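Wood-Look Trays: Frequently Asked Questions
Faltcombe Table & Tray
Last updated 2021-04-11

We sell secondhand and end-of-line tableware, and trays bring in more mail than anything else on the shelves. Most of the letters ask us to confirm something a seller or a label has promised. We tend to doubt labels.

Is a tray with wood grain on it made of wood?

Maybe. Grain tells you that somebody wanted it to look like wood. Turn the tray over and look at the rim from the side. Solid wood carries its grain over the edge and comes out the other face. A printed pattern usually stops or changes color where the rim begins. If the seller only offers one photo taken from straight above, ask for another before you pay.

The listing says "hand finished." Does that mean anything?

Very little. It could mean a week of oiling or one wipe with a cloth. We've stopped using the phrase in our own listings.

Can I put a wood-look tray in the dishwasher?

If there is no mark underneath saying you can, wash it by hand. Sellers like to say "dishwasher safe on the top rack," and a large tray doesn't fit on the top rack of any dishwasher we've owned. Warm water, a soft sponge, and dry it standing up.

Will forks and knives scratch it?

Sooner or later, yes, whatever the "scratch resistant" sticker says. Most marks come from dragging cutlery across the surface when clearing up. Lift the fork and you'll put off the damage for a good while. A strongly patterned surface hides fine scratches better than a plain one, and this is the one honest argument for all that printed swirl.

Do I need a tray with a raised rim?

For carrying, a low rim is enough to stop a fork from sliding off. It won't hold back a spilled bowl of soup, and we wouldn't trust any tray sold on that claim. Rounded corners are easier to wipe than square ones. A high rim gets in the way of your wrists if you mean to eat off the tray.

What color plates go with an orange-brown tray?

We've read long articles on this and came away no wiser. White works. Cream can look dirty next to a warm brown, and dark plates disappear in a dim room. We'd try what is already in the cupboard before buying a "coordinated set," the Nasulo bundle included, even though we stock it.

A plain round white plate and a four-tined fork look fine with a grain as busy as this one, and we see no need for a placemat. 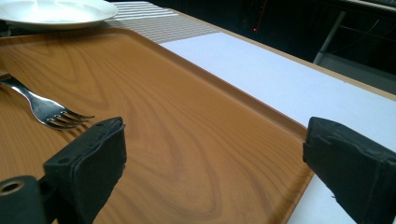

What is the difference between the Braltach and the Sutherland?

Less than the prices suggest. Item 3666 is the Braltach and item 871 is the Sutherland. The Sutherland is heavier and has a deeper rim. The Braltach is easier to store upright beside a fridge. The catalog calls one "casual" and the other "formal," and we can't see why.

Can I set a hot pan on one?

No. We don't care what the box says. Use a trivet.

My tray rocks on the table. Is it warped?

Check the table first. Try the tray on a kitchen counter, then turn it half around and try again. If it rocks in both positions, it's the tray. Putting books on top of it overnight is popular advice and has never fixed one for us.

Can I return a tray?

Yes, within 3 weeks, unused and with the tag on. Return postage is yours to pay unless we sent the wrong item.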